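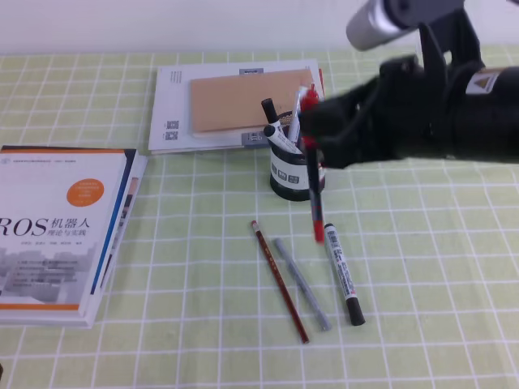 Staff writer, Rollthorpe Song Notes

Home | Talks | Singles | Contact

Notes for Friday, slot 2

Start with the chart claim. The sleeve of the reissue says "Paju" by Flaltine was a top ten hit in 1990. I can't find it. Best I have is number 21, for one week – and that's from a fan club newsletter.

Play the first verse. Pause.

Then the "written in one night" story. Every band has one. The demo tape lists 7 takes with different words, so ask the room what they think.

Skip the Kulomow cover if time is short.

Recent talks
Who Played Bass on Kulomow?
B-Sides Worth the Money
Reading Old Liner Notes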